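We use cookies to remember your settings. By carrying on you agree to this. OK | Read more

A hundred cartons before lunch

2018-08-24

So I promised I'd write something about the summer job, and then I kept not writing it, because every evening I come home and my thumbs are done. Sorry! The short version is that I teach robots to pick things up, except I've hardly met the robot. It lives over in Stedodport and I work out of people's kitchens and spare rooms with a pair of grippers, one in each hand, doing the thing I want it to learn over and over again.

Ebony Faulkner (my boss at Tusbridge, and the only person I know who irons her lab coat) gave us a target of 1,000 good runs by October. I'm at 568. On a good day I can get through 100, on a bad day I get 42 and a headache.

What makes a run bad? Mostly me. I go in too fast, or I squeeze like I'm mad at the thing, or I start to reach and then change my mind halfway, and the robot would learn that too, dithering and all. Florence Campbell went over my first batch and wrote "slow down" next to nearly every one of them. She was right, which was annoying.

I did try the other way of doing it, where you sit in a chair and steer the arm by remote control. Ross loves it. I was terrible! There's a tiny lag and I kept correcting for stuff that had already been corrected. With the grippers in my own hands I can feel when I've got hold of something, and I'm a lot quicker.

Cartons are my current favorite. Small drink boxes are light, so they skid if you bump them, and they tip if you come in a bit high. I like to get a finger pad on each side, low down, and close gently. The strawberry Mengniu one is only 125 mL, so there isn't a lot of box to grab, and the blueberry one next to it likes to lean.

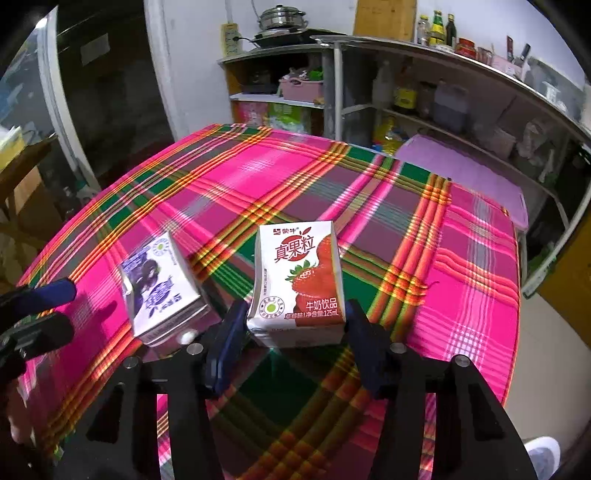 What's next

Bottles, I think, and then two-handed stuff like opening a bag, which I'm dreading. Trosex is sending us new finger pads too, and I have opinions about the old ones that I'll save for another post. If any of you have done this kind of work and know a good stretch for sore thumbs, please leave it in the comments. I'm going to bed.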